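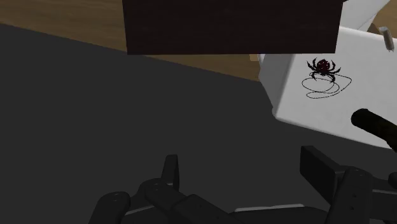
Skelard library to close Fridays through December

The Skelard public library will be closed on Fridays starting next month while the town replaces the heating and cooling system in the main building. The Friday closings are set to last until December. Hours on all other days stay the same.

The notice went up on the library's front door and on the town website on Fri 13 June. It applies to the main building on Alcaraz Street only. The Eltow branch will keep its regular schedule and will add two hours on Friday evenings, closing at 8 p.m. instead of 6 p.m.

The present system dates from when the building opened and has broken down several times in the last two winters. In the most recent case the reading room was shut for 11 days while the town waited on a part. Staff moved story time and the tax help desk to the town hall basement, where there was room for half the usual number of chairs.

Livell Mechanical, which won the contract this spring, will do the work one floor at a time. Crews will be in the building every weekday, but the loud work — cutting into ceilings and moving old ductwork — will be kept to Fridays. The library said it looked at closing completely for a shorter period and decided against it after a survey of cardholders. The survey drew 2,207 responses, and most of the people who answered said they would accept fewer hours if the building stayed open in some form.
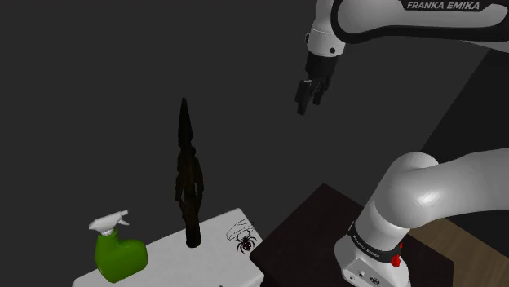 The ground floor comes first. The children's section will move to the second floor meeting room for the first stage of the job, and groups that book that room will be offered space at the Eltow branch. Bookings already made for the summer have been moved and the groups have been told. New requests can be made at either front desk or by phone.

Holds will work a little differently. Items that would have come due on a Friday will be due the following Monday, and no fines will be charged for the days in between. The outdoor book drop on Alcaraz Street will stay open all week, including Fridays, but the parking spaces next to it will be taken up by a dumpster. Drivers should use the lot behind the post office. The two accessible spaces are being moved to the east entrance, where the ramp is.

Public computers on the second floor will remain in use until work reaches that level, now planned for the fall. After that they will go downstairs to the periodicals area. Printing may be unavailable for a day or two during the move, and the library will post the dates once it has them.

The local history room will be closed for the whole project. Its 80 boxes of town records and photographs are going into storage in a climate-controlled space at the county offices. Researchers can still ask for material, but should allow 5 business days for a box to be brought over. The microfilm reader is staying where it is and cannot be used until the room reopens.

The summer reading program will run as planned, with sign-up at both locations. The Friday puppet shows have moved to Thursday mornings at the same time. The used book sale, normally held on the front lawn, will be at the Eltow branch this year, and donations for it are being accepted there now. The main building has no space to store them.

Questions about the schedule can be taken to either front desk. A printed copy of the new hours is available at both buildings and at the town clerk's window.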